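Every June somebody on the freelance lists tells the rest of us to put our rates up, and every June I read the thread to the end and wonder who these people are billing.

The latest version comes from Iason Chatzigeorgiou, whose newsletter I otherwise like. His case is that a writer who charges by the hour is punishing herself for being quick. Charge for the value of the job, he says, and the client will stop looking at the clock. He gives one of his own jobs as proof: a brochure for a firm he calls a "mid-sized manufacturer", done in 3 hours, billed at a sum that would cover my rent.

Good for him. I tried it with Tronwood, who wanted 57 product blurbs for a catalogue. I sent a tidy proposal with no hours in it at all. The reply was one line long and asked how many hours. I could have held firm, I suppose, and they would have gone to the next name on the list, who would have told them.

What bothers me is how much of this advice is written by people who now earn a good part of their living from giving it. Chatzigeorgiou's pricing course costs £80. If 200 of us sign up, he has had a better month than any brochure will give him, and I'd like to see that figure printed next to the testimonials.

Ravinder Bergeron, who has edited trade copy in Gedcombe for longer than I've been writing it, still charges by the hour and puts the rate up a little each year. She told me she tried value pricing once, with Zapata, and spent so long arguing over what the value was that she'd have done better to do the work and send the bill.

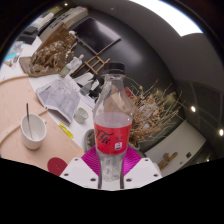 A bottle with a red label.

I don't say hourly billing is fair. It isn't, much, and I have lost money on it with the Brismont job and others. But I know what I'm owed at the end of a week and so does the client, and when we fall out we fall out over a number we can both check. Until someone shows me a year's accounts, with the course income taken out, I'll carry on filling in my timesheet.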